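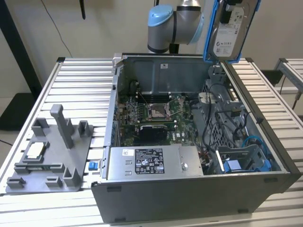 Skimitz Teardown Kit - README

Release 2, September

Skimitz is a bench kit for automated disassembly and reassembly of desktop computers. It is sold by Nuteo as a set of printed fixtures, a task library, and a yearly support plan. This README covers what comes in the box, what you have to supply yourself, and the sample recordings that ship with the kit.

Questions go to Müzeyyen Gökçe, who maintains this package. Support is staffed until 4 p.m. Central. New fixture files are posted on Thursday.

What is in the kit

- Printed fixture tray with a recessed processor pocket, upright posts, and low stops for parts
- Mounting hardware for slotted aluminum tops
- Task library (see below)
- Sample recordings on a drive
- Printed quick start card

What is not in the kit

The arm, the bench, and the computers. Skimitz was developed on ribbed aluminum profile benches, and the tray hardware assumes you have one. A flat wooden top will work if you drill it, but you will need to redo the tray calibration every time the tray is bumped.

Bench layout

The tower lies on its side with the side panel off and the interior facing up. The tray goes to the left of the case and the arm stands behind it. Leave enough clearance on the right for a drive carrier to swing up and out of the chassis. On our first layout we put the tray on that side and the carrier hit it.

Task library

cpu_remove - Raise the lever and retention frame, lift the processor, place it in the tray pocket.
cpu_insert - The reverse. Expects the retention frame to be up already and will stop if it is not.
drive_swing - Tilt a drive carrier up from the chassis.
dimm_remove - Memory modules. Works on slots with a latch at both ends. Single-latch slots are still experimental.
cable_sata - Unplug a SATA cable at the drive end. Slowest task in the set. Loose black cables crossing the drive cage are the usual cause of a stop.

Graphics card removal is not included in this release. The release tab is hard to reach with the card in place, and we would sooner leave it out than ship it half finished.

Sample recordings

The drive holds 3,000 recordings made at our Fliststead site. Of these, 502 are marked as failed and kept in their own folder. Please do not delete them if you plan to retrain the grasp checks, as the checks need both kinds.

Each recording folder has a video from a fixed camera, joint positions, and a short text file with the task name and the outcome. The outcome is entered by a person after the run. A second person reviewed 400 of the recordings, and those have a "reviewed" line in the text file.

Known limits

- Dark gray cases with a similar gray drive cage give weaker part detection than cases with colored carriers or latches. Add light from the side if you can.
- Recordings cover desktop towers only. There are no laptops or rack servers.
- The Hứa add-on for screws is a separate purchase and does not share calibration files with this release.
- Socket contacts are easy to bend. Run cpu_insert on a scrap board until you trust your calibration.

Safety

Unplug the computer and wait before opening it. The power supply stays in the chassis for every task in this release, and no task opens its housing. Keep hands out of the case while the arm is enabled, including during a pause - a paused task can resume from the console.

Updating from release 1

Copy your old calibration folder into the new install, then run the tray check once. The tray pocket is deeper in this release, so place heights saved with the old tray will be wrong. Old recordings still load.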